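Moving the Blog Off Lorisard

Mar 2, 2021

The blog has a new host. If you are reading this, the domain change went through on your end and you don't need to do anything. The old address at Lorisard will forward here until December and then it goes away.

I had been with Lorisard for six years. It was fine for most of that time. Then they changed the plans, and the one I was on stopped including backups. I asked support if I could pay for backups separately and got a link to the pricing page, which I had already read.

I looked at Molefe first. The editor is nice but there is no way to import comments, and I wanted to keep those. Some of the answers in the comments are better than the posts. Brirnasari does import comments, so I went with them.

The export file came to 2635 entries, counting posts, comments and drafts. The import stopped four times before it finished. Each time it was a draft with a strange character in the title, and each time I had to fix the draft on the old site and export again. If you try this, go through your drafts first and delete what you don't want. I had drafts from the first year that were only a title.

Links between posts mostly survived. Links to categories did not, and I am fixing those by hand when I come across them. The search box works, but it only looks at titles for now.

Pictures were the slow part. Lorisard kept them at two sizes and the import only brought over the small one, so older posts may look blurry on a big screen. I have the originals on a drive — most of them, anyway — and will replace them a few at a time.
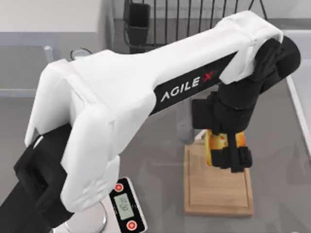

The feed address has changed too. If you use a reader, remove the old one and add the new one from the sidebar. Email subscribers were moved over and should get this post as usual. Check the spam folder if it doesn't show up.

I still have to redo the page of hiking notes from Neltititz, which was built with a table the new editor won't accept. Until then the old version is up as plain text. If you find a broken link, leave a comment with the title of the post it was on.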